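Steltside Gallery: Clearing the Back Room

The back room at Steltside has been the catch-all for the building since we took over the lease. In June we emptied it down to the floor, sorted what came out and put back only what gets used. This page goes with the longer write-up in the Steltside notes and covers the floor work, the sorting and the new storage.

The room is 13 feet on the long side and has one door. Shelving went along the wall opposite, and for years anything that didn't fit on a shelf ended up leaning in a corner or lying underneath. Dowels, curtain rods, garden stakes, paint stirrers, trim offcuts. Long thin things are the worst to store and the first to slide down behind something else.

We worked from the door inward. Large items went out to the hall first, then boxes, then whatever was left on the floor. Sticks and rods were picked up one at a time and sorted by length on a folding table. Anything cracked or shorter than a hand went in the scrap bin.
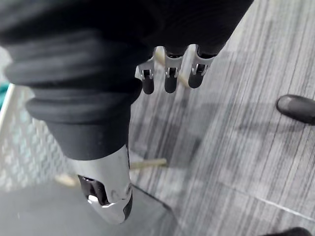

Floor pickup. Slender stick, pale beige, wood or plastic — hard to tell from the photo.

The final count of long pieces was 100, which was more than any of us would have guessed. Of those, 29 were worth keeping. The wooden ones were checked for splits and wiped down with a dry rag. Plastic ones were washed in the utility sink and left to drain overnight.

Storage is two upright bins from Karagiannis, one for wood and one for everything else. They are plain, heavy enough not to tip, and narrow enough to stand beside the door. We looked at a wall rack from Atow as well but the studs are in the wrong place for it. The shelf labels are from Clesa and peel off without leaving glue behind.

The floor got swept twice and mopped once. There is an old stain near the far corner that didn't come up, and we left it. The baseboard on that side is loose and will have to be nailed back before the shelves are loaded again.

A few things went back to other rooms. The curtain rods belong upstairs, and the garden stakes are now in the shed with the twine. Scrap wood under a foot long is in a box by the side entrance, free to anyone who wants it for kindling.

Still to do: the baseboard, a new bulb for the ceiling light, and a hook for the broom.

Back to all galleries
Steltside notes: Back room, part 2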